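2021년 5월 9일 작업 노트

Nevusix 시제품 2호기, 키패드와 배터리 쪽 점검. Rornbridge에서 보낸 부품 상자는 오전에 뜯었다. 메인보드는 지난번과 같은 리비전이고 키패드 필름만 바뀌어 있었다. 필름 두께가 달라졌다는 말은 송장에 없었는데 손으로 눌러 보니 확실히 뻣뻣하다. 일단 그대로 조립했다.

조립 순서는 메인보드, 배터리 커넥터, 키패드 플렉스, 전면 프레임. 플렉스를 먼저 꽂으면 배터리 커넥터를 누를 자리가 안 나온다. 지난번에 이 순서를 거꾸로 해서 래치를 하나 부러뜨렸다. 래치 여분은 서랍 맨 아래 칸에 있다.

첫 부팅은 정상. 로고에서 멈추는 증상은 재현되지 않았다. 다만 재부팅을 반복하니 키 백라이트가 한 번씩 늦게 들어온다. 전원 쪽인지 펌웨어 쪽인지는 아직 모르겠다. Valentin Chiriac은 펌웨어를 의심하고 있고, 나는 플렉스 접점을 먼저 보고 싶다. 접점을 알코올로 닦고 다시 꽂은 뒤에는 늦게 들어오는 일이 줄었지만 없어지지는 않았다.
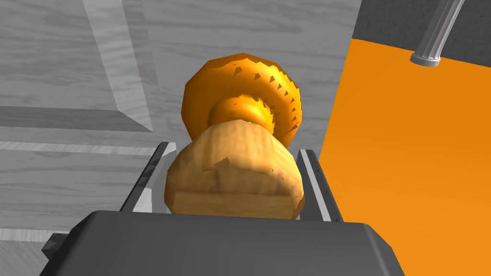
키패드 필름을 예전 것으로 되돌리면 백라이트 지연도 같이 없어지나?

필름만 바꿔서는 판단할 수 없다. 예전 필름은 플렉스 길이가 달라서 접점 눌림까지 같이 변한다. 예전 필름에 새 플렉스를 붙인 조합을 하나 만들어 따로 봐야 한다.

그 조합은 Hongmei Yan이 만들기로 했다. 접착 테이프는 Brito 것을 쓴다. 다른 테이프는 열을 받으면 가장자리가 뜬다.

배터리 시험. 완충 후 화면 밝기 50퍼센트, 무선 꺼짐, 영상 반복 재생으로 돌렸다. 방전이 끝난 시점에 기록된 누적 시간은 872분. 1호기보다 길게 나왔는데 그때는 무선이 켜져 있었으니 나란히 놓고 비교하지 말 것. 1호기도 같은 조건으로 다시 돌려야 표에 넣을 수 있다. 잔량 표시는 100에서 한참 머물다가 갑자기 떨어진다. 게이지 보정값이 옛 배터리 기준으로 들어가 있는 것 같다. Tristia 브랜치에 새 보정표가 올라와 있다고 들었는데 받아 보니 파일 날짜가 예전 그대로였다. 다시 요청해 둠.

충전 중 뒷면 온도는 상단 카메라 옆이 제일 높다. 손에 쥐고 있기 불편한 정도는 아니다. 열전대를 테이프로만 고정해서 값이 흔들렸고, 그래서 숫자는 적지 않는다. 다음에는 클램프를 쓸 것.
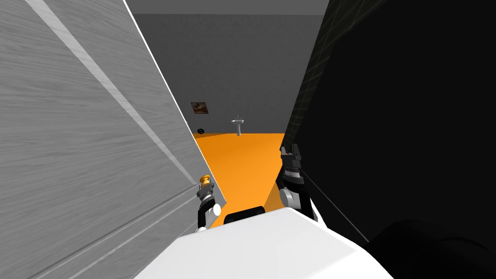 클램프로 고정할 때는 카메라 창을 피해서 물려야 한다. 창 둘레에 접착제가 얇게 발려 있어서 힘을 주면 들뜬다. 고무 패드를 대고 조금씩 조일 것. 측정 위치는 상단 카메라 옆, 배터리 중앙, 충전 단자 위로 하고 뒷면 커버에 연필로 표시해 두었다. 지우지 말아 주세요.

통화 시험은 짧게만 했다. 수화부 소리는 괜찮은데 스피커폰으로 돌리면 상대가 자기 목소리가 울린다고 한다. 하단 마이크 구멍 쪽 고무가 비뚤게 앉았을 가능성이 있다. 프레임을 다시 열어야 볼 수 있어서 백라이트 건과 묶어서 하기로 했다. 나사를 자꾸 풀었다 조이면 보스가 상한다. 왼쪽 아래 나사는 벌써 헛돌기 시작했다.

키 입력 쪽 메모. 스페이스 키를 빠르게 연속으로 누르면 두 번째 입력이 빠진다. 천천히 누르면 문제없음. 디바운스 값을 낮춰 보자고 Valentin에게 메일 보냄. 한글 입력에서 받침이 밀리는 것도 같은 원인인지 확인 필요. 로그는 공용 폴더의 2호기 아래에 넣었다.

남은 일
필름과 플렉스 조합 시험 (Hongmei)
1호기 배터리 재시험, 무선 끄고
새 보정표 받으면 게이지 다시 확인
마이크 고무 위치 확인
왼쪽 아래 나사 교체, 긴 것 말고 같은 길이로

외부 시연용 기기는 9월에 필요하다고 한다. 2호기를 그대로 내보낼지, 새로 한 대를 조립할지는 필름 결과를 보고 정한다. 2호기는 전원 끄고 배터리 커넥터를 뽑은 상태로 선반에 두었다.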